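In praise of the slow bin

I've come around to a view that gets me teased at lunch: when you're gathering grasping examples for a learning system, a handful of odd objects beats a heap of tidy ones. Our Brusis set stands at 2,998 tries, and the ones I'd fight to keep are the awkward ones, a round hairbrush, say, with a narrow neck between the bristles and the handle, and a little crowd of toys for company.

Aaliyah Fortin would rather have 100 clean boxes and be home for supper, and I do see her point (I like supper too!).

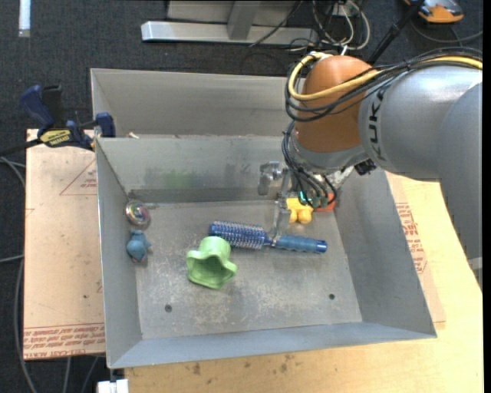

What I'd ask for

Keep the misses. We threw out 27 of them in April, and I still grumble over it, because a miss on a slippery handle says a good deal about slippery handles. And change the objects before everyone is sick of them, even if it means starting the afternoon over with 4 new ones from Diane Boychuk's drawer.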